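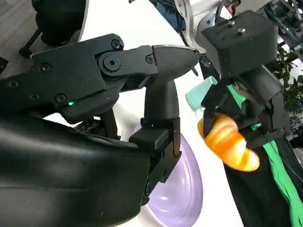
Hiba Tannous

Chapter 9
Device Drivers and the Print Path

The previous chapter described how an operating system shares the processor among running programs. This chapter turns to the devices attached to the computer and to the software that lets programs use them. A word processor does not know how a given printer feeds paper or places toner. It hands a finished page to the operating system, and the operating system passes the page to a driver written for that printer.

A driver is a program with two sides. One side faces the operating system and answers a fixed set of requests: open the device, send data, report status, close the device. The other side faces the hardware and uses whatever commands the manufacturer has chosen. When the operating system is upgraded, the first side may change. When the printer is replaced, the second side almost always does.

Consider the office network at Matubbar, which will be used throughout this chapter. It has 200 workstations and 18 printers. Most of the printers are the Pister model, which accepts pages in a standard page description language. The remaining printers are older Lollova units, which accept only a bitmap prepared in advance by the workstation. A single generic driver serves the first group. The second group needs a driver matched to both the model and the version of the operating system — a mismatch in either one will usually produce blank pages or an error in the print queue.

Section 9.1 follows one page from the application to the spooler, the part of the system that holds print jobs until the device is ready. Section 9.2 covers driver installation, including signed packages and the removal of old versions. Section 9.3 deals with shared printers and the rights a user must hold to install one. Students who have not completed the queue exercises in Chapter 8 should do so before reading Section 9.1.

Key terms: driver, spooler, port, page description language, print queue, signed package.

9.1 From Application to Spooler

When a user selects Print, the application first asks the operating system for a list of installed printers.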